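Dindadton Fiction Circle
Minutes, December meeting
Thursday, back room of the Bidel Street library

Started late, door was locked. Quorum ok. Minutes of the last meeting accepted with one fix: the Rahimi Prize is for first chapters, not first novels. Web page still has it wrong.

1. Anthology

Contents more or less settled. 11 stories in, 2 still out with their authors for changes. Working title still "Utovau" after the island in the opening story. Two members dislike it, say it sounds like a travel book. Others like that it means nothing until you've read the thing. Vote put off again. Cover can't go ahead until there's a title so this has to be done next time, no more putting off.

Order of stories. Long talk. The lighthouse story is strong but slow and the feeling was it shouldn't go first. Suggestion to open with the island one, then the bus driver, then lighthouse. Agreed for now. The ghost stories are to be split up, at present three come in a row and by the third the reader is waiting for the attic door to creak.

Length. Current total is 107 pages in the test layout. Printer's price goes up if we go much over that. Authors asked not to send back longer versions. One already has. Editors to write to that author, kindly.

Foreword: draft read out loud. Too long, too many thank-yous, nice ending. To be cut by half.

2. Critique evenings

Complaints that the second reader always gets squeezed. New rule from next month: timer on the table, same time for both readers, author stays quiet until everyone has spoken. Author may then answer but not argue. Someone asked what the difference is. Left to the chair on the night.

Also agreed: pieces go out by email the Sunday before. If it's not out by then it waits. Nobody is expected to read printed copies handed over at the door.

Point raised that comments have turned into line edits. Commas can be marked on the paper and given back. Talk time should go to character, shape, where the reader lost interest.

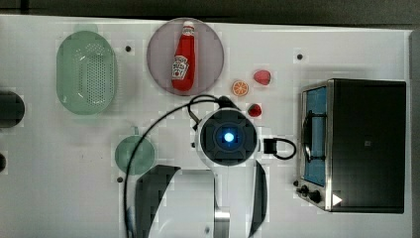

Table top with colander, plate and ketchup bottle.

3. Exercise for January

Four ideas put forward, two kept.
- A letter found in a secondhand coat. The finder knows the handwriting.
- A house told by whoever moved in last.

Limit 600 words. Last time people read "limit" as a starting point so it will be held to. Any tense, any person. No dream endings please. Members can do both but read only one.

Question whether poems count. Yes if there's a story in it. Some muttering.

4. Rahimi Prize

Entry form needs redoing, the current one asks for date of birth for no reason. Judge from outside the circle again, two names to be approached, neither confirmed. Entries to be read without names on. Last year one came in with the author's name in the header of every page and it got through, so whoever opens the mail checks headers too.

Discussion on whether members who helped a friend with a chapter should step back from the first reading. Agreed yes. Not policing it, people are trusted to say.

Closing date stays at the end of February. Asked for it to be pushed back, turned down, judging was rushed enough as it was.

5. Public reading

Library has offered the main room in spring, evening, free if we put the chairs away ourselves. Accepted. Five readers at most, short peices only. Sign-up sheet went round, filled before it reached the far side of the room. Waiting list started on the back.

Microphone: library one hums. Bidel bookshop may lend theirs, to be asked. If not we go without, readers to practise being heard from the back row.

Sales table at the reading if the anthology is out by then. See item 1, title.

6. Any other business

Book swap box is full of the same three thrillers. Take some home.

Request for a separate evening on dialog. Good support. Would be on top of the usual meetings, first one in February if the room is free. Bring a page of your own with the "he said"s taken out and we'll see if anyone can follow it.

A member asked if the circle takes a view on present tense. It does not. Went on for a while anyway.

Subs due in January, same as last year.

Actions
Editors: write to over-length author, cut foreword, new running order round by email
Secretary: fix web page, redo prize form, room booking for Febuary
Chair: timer, ask bookshop re microphone
All: title suggestions by email before the next meeting, one each

Closed 9:20 pm. Next meeting same room, someone to get the key beforehand.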